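Jobs > Workshop and Studio > Part-time

Table Linen Finisher and Packer (part-time)

Posted in January by the Wonitz workroom 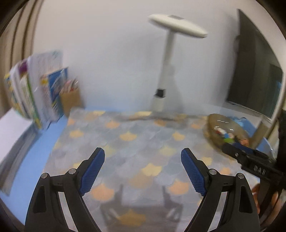 Wonitz makes and sells tablecloths, runners and napkins for homes and small restaurants. We are looking for one person to join the finishing room, where cut cloth is hemmed, pressed, checked, folded and packed for shipping. Most of our orders are for printed cloth, and the prints need some care at the folding stage. The scallop pattern in grays and lavender, with the yellow and orange fans scattered over it, is a good example of what you would handle on a normal shift. The fans have to lie straight along the front fold, and a cloth that is even slightly off gets opened up and folded again.

The job is 19 hours a week, mornings only, starting at 8:00. You would spend a little over half of that at the work tables and the rest at the press and the packing bench. Last year the room sent out 1,157 orders. The busy stretch runs from October until the holidays, and we may ask for extra hours then. Extra hours are paid and you can say no to them.

What you will do:

Check each cloth on both sides for pulled threads, print faults and uneven hems. Mark faults with tape and put the piece on the repair shelf.

Press and fold to the size on the order sheet. Large cloths are folded by two people.

Pack in tissue and a mailing box, add the care card and print the label. We use Fumunix for orders and labels – it takes a morning to learn and we will sit with you for it.

Keep the tables clear and wiped down. Pins, chalk and coffee stay off the cloth.

What we ask for:

You can stand for most of a shift and lift boxes up to 30 pounds. You see color well enough to tell two close shades of gray apart in daylight. You have done some kind of careful handwork before, paid or at home. Sewing experience helps, mainly for small hem repairs, but we will train someone who folds neatly and wants to learn the rest. A driver's license is not needed. The Lobo Street bus stops outside the building.

Pay is hourly and is discussed at the first meeting. After three months you get paid vacation and a staff price on seconds, which are sold from the shelf by the door.

To apply, send a short letter and a list of past jobs to the workroom by mail or drop them off before noon. No cover photo, please. We will ask people we would like to meet to come in for a paid trial morning. Bring flat shoes and tie back long hair. We reply to every letter, usually within two weeks.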